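I have been threatening to sort out the craft table since July, and on Monday I finally ran out of excuses. Naledi was at her cousin's until dinner, the house was quiet, and I had a big mug of rooibos and a podcast I'd been saving. Off we went!

The trouble with my craft table is the mail. Every box that comes into the house gets cut up and "saved for a project" (my mother did this too, so I come by it fairly). I had flaps from a Flulow order that must be two years old, plus the sleeve from the Bruna lamp, which I don't even own anymore because I gave it to Lerato. All of it was leaning against the wall behind the sewing machine, and every time I opened the window a piece slid down and took my pins with it.

So I made a rule. Anything smaller than my hand goes in the recycling, anything stained goes in the recycling, and the long flat pieces get to stay because they're what I use for backing collages and for cutting on. I'm telling you, the small pieces were the hard part. You start thinking about gift tags. You start thinking about little drawer dividers. I kept 2 gift-tag pieces in the end and I'm at peace with it.
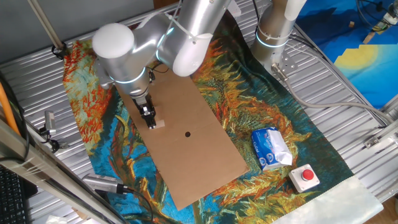
Table coverings are my other weakness, and I will defend a fabric mat over a plastic one any day. Plastic curls up at the corners and paper sticks to it the minute you spill any glue. A fabric one just lies there, and if you get one with a loud pattern you can drip on it for years before it shows. I love the Van Gogh kind, all those swirls of orange and gold and red against the deep teal – it makes even a plain brown strip of cardboard look like it's waiting to be something. And please, keep a pack of tissues right there on the mat. I used to walk to the bathroom every time I got glue on my thumb, and I'd come back having started a load of laundry.

Anyway, the long pieces. Keabetswe told me to store them flat under the couch, which I tried, and then I forgot they existed and cut up a new box. Now they stand in a Lirnenholm magazine file at the end of the shelf, with the fold lines all facing the same way so they don't flop open. If a piece has a hole in it I keep it anyway. You can thread ribbon through, or cut around it.

The whole thing took me 90 minutes, and that includes a long phone call with Anathi about whose turn it is to host. (Hers. It's hers.) I also found my good scissors, a birthday card I never mailed, and the instructions for the paper lantern kit Naledi has been asking to finish. We're doing that this weekend if the glue hasn't dried out.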